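Home Tickets Knowledge Base Parts Contact

RTU-3 short cycling on first-stage cooling, Nandorier building
3 min read

Status: closed
Opened by: Wilson Mosquera
Assigned: Zakhar Panasiuk

Reported: Unit 3 starts on a call for cooling, runs almost 6 minutes, drops out on high pressure, restarts after the lockout timer. Tenant on the second floor reports warm supply air from early afternoon. Units 1 and 2 normal.

Initial checks: Line voltage within nameplate. Contactor clean. Filters changed in September, pressure drop acceptable. Mureo controller shows 15 high-pressure events in the log, all after noon.

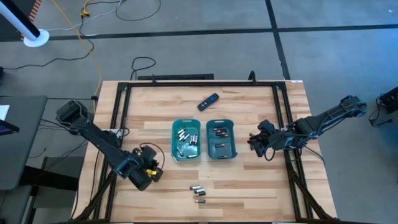 Condenser fan 2 was running below rated speed. Capacitor tested low and was replaced. Unit restarted at 1:40 p.m. and tripped again before 2. Fan amps now correct, so the capacitor was a fault but not the only one.

Coil inspection: outer face clean. Removed the top panel and found the inner row matted with cottonwood. Split the coil, rinsed from inside out, straightened fins on the lower corner. Head pressure fell by 50 psi at similar outdoor temperature. 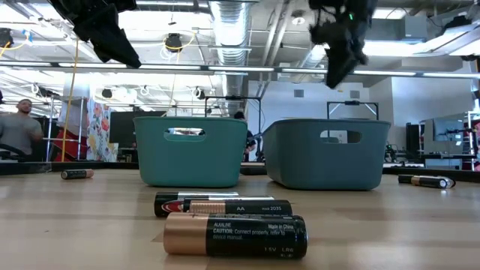

Building Systems Group, Mechanical Service Desk

Follow-up: Unit held first stage through the afternoon with no trips. Second stage tested manually, also stable. The Plotimeo trend for head pressure had been set to log on alarm only; changed to continuous. Lockout timer left at factory setting. Added inner coil row to the spring checklist for all three units.

Charge was not adjusted. Subcooling and superheat both in range after cleaning.

Comments (3)

jitpraphai_ops: Same trip pattern on our unit at the Jitpraphai annex. Did you check the pressure switch itself?

Z. Panasiuk: Yes, against gauges. It opened at the stamped value.

rooftop_dm: Which rinse did you use, water or cleaner?

Z. Panasiuk: Water only, low pressure.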